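第三讲 双臂遥操作台的操作规范与好习惯

各位同学,上一讲我们把 Kutomell 控制箱的接线和上电顺序走了一遍,有几位下课后还留下来问急停的事,问得很好,所以这一讲我打算慢一点,把"规矩"这部分好好讲一讲。规范读起来确实有些枯燥,我自己当学生的时候也是跳着看的,后来吃过几次亏,才一条一条补回来。大家手边有讲义,听到哪里觉得要紧,就在旁边画一笔。

一、开机之前

先看桌子,再看机器。桌子要放稳,四脚着地,用手按一按桌角,晃的话先垫好再说。桌面上只留本次任务要用的物件,水杯、手机、讲义一律拿到旁边去(我知道讲义放桌上最顺手,还是请拿走)。

接着看线。夹爪的线缆最容易出毛病,它跟着手臂一起转,留短了会扯,留长了又会挂到桌沿。我的习惯是关着电,用手把每个关节慢慢带到常用的几个极限位置,看线有没有绷紧,有没有被夹进关节缝里。两条手臂都要看,不要看完左边就觉得右边也差不多。

最后看急停。每次上课前按一次,确认手臂确实断电,再复位。Seixas 实验室的登记本上专门有一栏,按过了请打钩,没有按就不要打钩,这一点我很认真。

二、速度与工作区

初学阶段,末端速度请锁在低速档,等带课老师签字以后才能往上调。两条手臂的工作区在桌面中间有一块重叠,最容易相撞的就是这里。我们的约定是:同一时间只让一只夹爪进入重叠区,另一只张开手指,停在自己那一侧等着。需要交接物件的时候,先由操作者口头说一声"进",旁边的同伴答一声"好",然后再动。听起来有点像小朋友过马路,可是真的管用。

人的位置也要讲一讲。手臂通电期间,任何人不得把手伸进桌面上方。东西掉了、歪了、滚到桌边了,都先停机,再伸手。哪怕只是想拨一下,也请停机。

三、小件金属物的抓取

钥匙、垫圈、螺母这一类东西,又小又硬又滑,对夹爪不算友好。下面几点请大家记住。

靠近桌面时要降速,尤其是最后那一小段。指尖压到桌面,手臂未必立刻报警,力会先积在关节里,等你往回抬,它就猛地弹一下。 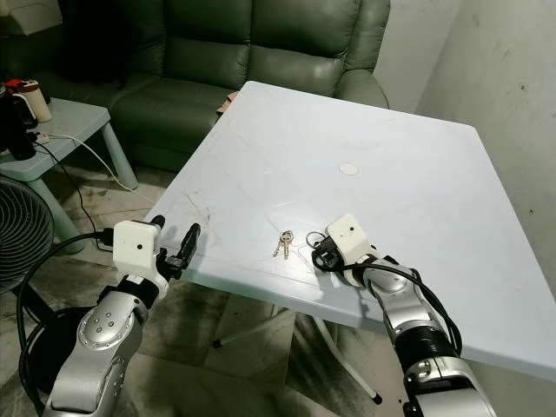

夹持力从小往大加。Grinon 手册里的默认值是给较大的盒状物准备的,直接拿来夹薄片,容易把东西挤飞。建议先用最低一档试夹,抬起一点点,停一停,看物件有没有往下滑,再决定要不要加力。试夹的次数不必省,我宁愿大家慢一些。

带环的物件要多留一个心眼。环会转,也会套到手指上,松开夹爪以后未必自己落下来。这时候不要甩手臂!不要甩手臂!请把手臂停稳,断电,用手取下来。往年有组同学嫌麻烦,甩了两下,后来花了一下午找东西,指尖的胶垫也要重新贴。

四、记录

每一次操作都要写记录,成功的要写,失败的更要写。记录编号请沿用 Kustavus 项目的流水号,本学期从 3722 开始,往后顺排,不跳号,不补号。写错了就划一道线,在旁边重写,不要涂黑,让后来的人还看得清原来写的是什么。

失败的那几次,请尽量写清楚失败在哪一步:是没对准,是夹住以后滑了,还是松手的时候带倒了别的东西。只写"没成功"三个字,过两个星期连你自己也想不起来了。

关节的累计运行时间也要抄在每页右上角。我们实验室的规定是满 3000 小时送检,大约提前一个月预约,请值日的组留意一下数字,快到的时候跟我说一声。

五、关机与离开

先把两条手臂带回停放姿态,夹爪里不要留东西,再关控制箱,最后拔总电源。桌面擦一遍,物件按清单收回盒子。晚上 21 点以后实验室不留人单独操作,必须两人在场,这条没有商量的余地,赶作业的时候也一样。

课后作业

请各组按照本讲内容,给自己的工位写一份开机检查表,篇幅控制在一页以内,用自己的话写,不要抄讲义。下次上课我们互相交换,拿着别组的表实际走一遍,看看有没有哪一步写得让人摸不着头脑。另外请预习第四讲的坐标标定部分,公式不用背,图先看熟。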